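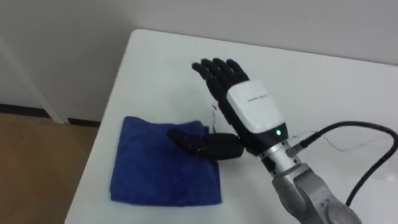 Stalley hand over the folded towel, thumb out.

Stalley hand kit, pre-use checklist, trial unit 1641
Filled in by Sorin Ursu for the Closport review

1. Wrist flange seated, no play — OK
Gave it a good wiggle in every direction I could think of. Solid!

2. Main cable plugged in, loop clear of the fingers — OK, with a comment
It's a thick cable and it makes a big arc off to the right. I'd love a clip on the forearm (Govindasamy sells one with their kit, just saying).

3. Indicator light on — OK
Green. The manual only has a page on amber, so I'm taking green as good news.

4. Housing screws and cover — OK
Shiny white cover, no cracks. Picks up fingerprints like you wouldn't believe.

5. Fingers and thumb move through full range — OK
Ran 200 open-and-close cycles before lunch. The thumb got a little noisy near the end, so I've asked Unbridge if that's normal. Waiting to hear.

6. Work surface clear of loose bits — FAIL

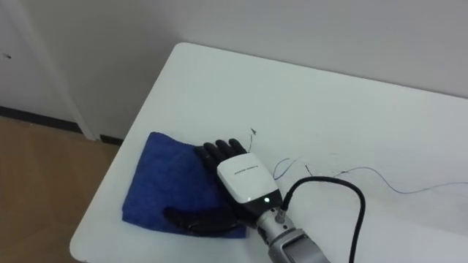 Bits of wire on the tabletop, and I don't want those anywhere near a hand that's pressing down on cloth. Sweep before the next run and initial the sheet, please.

7. Emergency stop within reach of the operator — OK
Tested twice. I'd still move it closer to the chair, my arms aren't that long.

8. Speed limit set for cloth work — OK
Left at the slow setting. Closport can bump it up once item 6 is signed off.

Recheck due in January. Bring the spare thumb tips, they're in drawer 13.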